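Home Issues Authors Submissions Search

June 16, 2024
Rekha Sundaram

3. Waiting as a shared household skill

When we first sat down to plan this study, we thought we would be writing about noise. Shared buildings are full of it, and the people who live in them are seldom short of an opinion on the matter. But as the interviews went on – over a pot of tea, more often than not – our neighbours in Cisetcombe kept steering us gently back to something else, and that was waiting. They waited for the lift, for the parcel cupboard to be unlocked, for the good table in the courtyard to come free, and most of all they waited for the laundry. We have come to believe that a building's manners can be learned from its queues, and this section is our attempt to say why.

The two buildings we visited, Karar House and the Pinto Street flats, were put up in the same decade and have much the same layout. Karar House has a paper booking sheet pinned beside the laundry door. Pinto Street has no sheet at all and gets by on habit. We had expected the sheet to make for a calmer building, and on paper (if you will forgive the phrase) it ought to have. The residents told us a more tangled story. At Karar House people spoke warmly of knowing where they stood, yet they also remembered every crossed-out name, sometimes for years. At Pinto Street the complaints were vaguer and seemed to be forgotten sooner.

Numbering came up again and again. Residents in both buildings referred to machines by number, the way one might speak of a favourite bus route, and several had firm loyalties that they were happy to defend at length. One woman told us she would sooner carry her sheets home again than put them in any machine but her usual one. A retired baker said that he had never once used number 3, and could not tell us why.

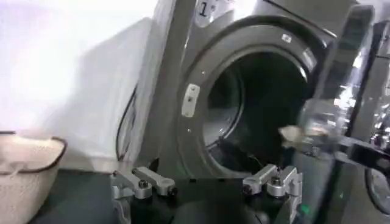 Figure 5. Front-loading washing machine with a numbered sticker on its front panel.

These loyalties matter more than they may seem to at first. A person who will use only one machine is, in effect, standing in a shorter queue with fewer people in it, and soon gets to know who those people are. We heard of spare pegs passed along, of a forgotten sock left folded on a windowsill, and of a friendship of many years that had begun with an argument over a spin cycle. Earlier work on the Skevenholm housing estate, which drew on 300 household diaries, treated waiting as time lost. We have learned a great deal from that work and would not wish to quarrel with it, but the diaries asked people only how long they had waited and never whom they had waited with.

There were harder stories as well, and we would be giving a rosy picture if we left them out. Parents with very young children found the waiting wearing, and shift workers at Karar House felt that the booking sheet had been drawn up by people who slept at night. One father had given up on the sheet altogether and did his washing at his sister's place on the other side of town. We went back to both buildings in August, when the courtyards were busy and the laundries were quieter, and found that many people now dried their clothes outdoors and hardly spoke of queues at all. Whatever we say here about the laundry should be read with the seasons in mind, and we return to the question of weather in Section 5, where the courtyard tables get the fuller treatment they deserve.

Contact the editors | Copyright the authors | Back to top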